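Falten und Sortieren in der Londska: Die Kleiderstube öffnet im Februar wieder

Londska, 27. Januar

Wer in den vergangenen Wochen an der Tür der Kleiderstube Lataswood gerüttelt hat, stand vor einem verschlossenen Laden, und manch einer hat uns besorgt gefragt, ob es denn überhaupt weitergeht. Ja, es geht weiter, und zwar schon bald! Ab Februar wird wieder ausgegeben, angenommen und natürlich geplaudert, wie man es von der Stube seit 11 Jahren kennt. Bis dahin ist allerdings noch eine ganze Menge zu falten, denn nach dem Sammelaufruf im Advent sind 107 Säcke mit Hemden, Hosen, Pullovern und Kinderkleidung zusammengekommen, so viele wie noch in keinem Winter zuvor.

Gefaltet wird zurzeit im hinteren Raum, und wer die Stube noch mit den alten grauen Decken auf den Tischen kennt, der darf sich freuen: Auf dem Falttisch liegt nun eine helle Unterlage mit Farnwedeln, Blättern und pfirsichfarbenen Blüten, auf der sich kräftige Farben wie Orange und Grün besonders schön abheben.

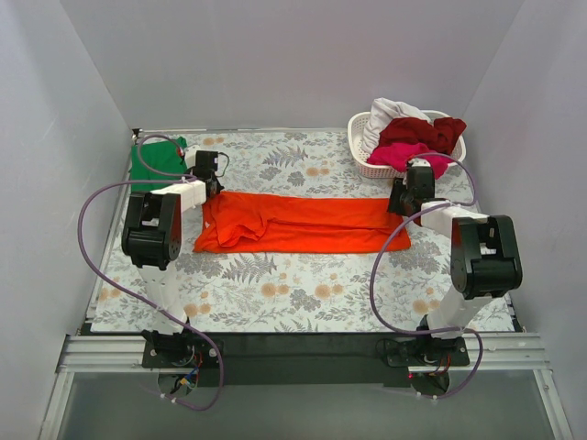

Sortiert wird nach einem Verfahren, das sich mit den Jahren so ergeben hat und über das in der Stube auch gern einmal gestritten wird. Zuerst kommt alles nach Farben auf den Tisch, erst danach wird nach Größen getrennt. Das klingt umständlich (und ist es vielleicht auch ein bisschen), aber die Regale sehen am Ende so einladend aus, dass sich selbst die Skeptiker damit angefreundet haben. Hemden werden an den Ärmeln nach innen gelegt und dann gedrittelt, Kindersachen nur einmal halbiert, damit man das Motiv vorn noch erkennt. 400 Teile liegen inzwischen fertig in den Fächern, und die Wintersachen haben dabei Vorrang bekommen, solange es draußen noch so ungemütlich ist.

Besonders gefragt sind erfahrungsgemäß einfarbige Oberteile. Grüne und orangefarbene Stücke kommen in ein eigenes Fach gleich neben dem Eingang, wo früher der Schirmständer stand und wo man beim Hereinkommen ohnehin als Erstes hinschaut.

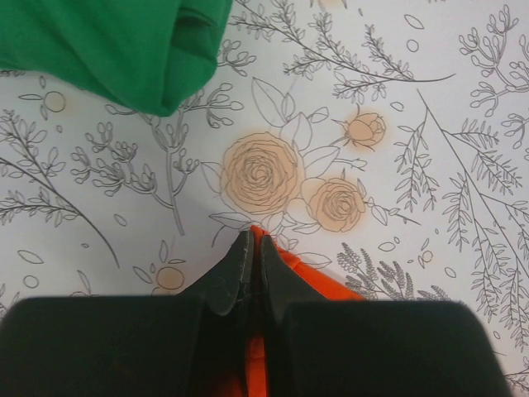

Annahme und Ausgabe

Kleidung wird ab Februar wieder angenommen, bitte gewaschen und in Säcken, die sich noch zubinden lassen. Pro Haushalt sind es diesmal höchstens 2 Säcke, bis der Berg im hinteren Raum abgetragen ist. Schuhe und Bettwaren können wir leider weiterhin nicht unterbringen, dafür gibt es die Sammelstelle Zumomau, die auch einzelne Kissen gern nimmt. Kleiderbügel werden dagegen dringend gesucht, am liebsten solche für Kinderkleidung!

Für das Café Ma nebenan gilt während der Umräumzeit der gewohnte Betrieb. Wer dort einen Kaffee trinkt, kann Bügel auch gleich an der Theke abgeben.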